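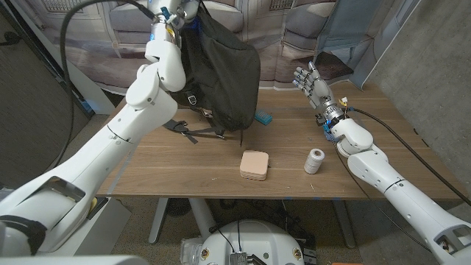 Hello again, Muireann, and thank you for being so patient with us on the bench-side stops. The bag inspection cell at Rahman stopped and called for a person five times on the late shift, each time with the message "item not clear of surface." I do think the message is fair as far as it goes! A backpack held up by its top in the left gripper still has those long black straps and buckles hanging down onto the table, and I suspect the software takes a strap lying on the wood as a bag that hasn't been lifted yet. Duffels go through all day without a murmur.

2 min read

Tried so far: Dimas restarted the Skodo controller (no change), then raised the lift height by one step, which cleared the shorter straps but not the long ones. Endang has been tucking straps in by hand before each pick, and it works, but it puts her right back to touching every single bag.
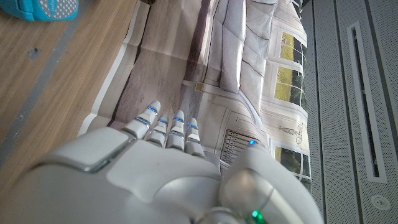
That last part is why I'm writing at such length. Before the cell came in, back in February, Endang and Afiq lifted every return themselves, and Afiq's shoulder was a regular subject at lunch. Now they do the judging and the paperwork, and Endang has been teaching the new starters what a worn seam looks like, a job she never had time for. We've put 1,656 bags through and they would both be sorry to go back. The stops make them feel they're minding the machine, though, and Afiq told me he'd sooner lift.
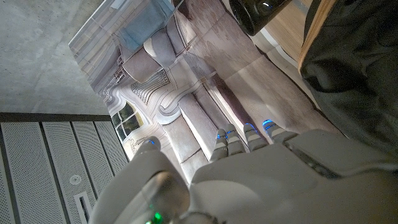

Right hand over the room print, fingertip lights blue.

Update, Sun 15 April: Ingvar from Arnstead called and suggested letting the clearance check ignore anything as thin as a strap. He has sent the setting over and Dimas will load it before the morning shift. Please keep this ticket open until we've run a full day of backpacks, and if you could tell us whether the change survives a restart, Dimas would be very grateful.

Status: waiting on customer test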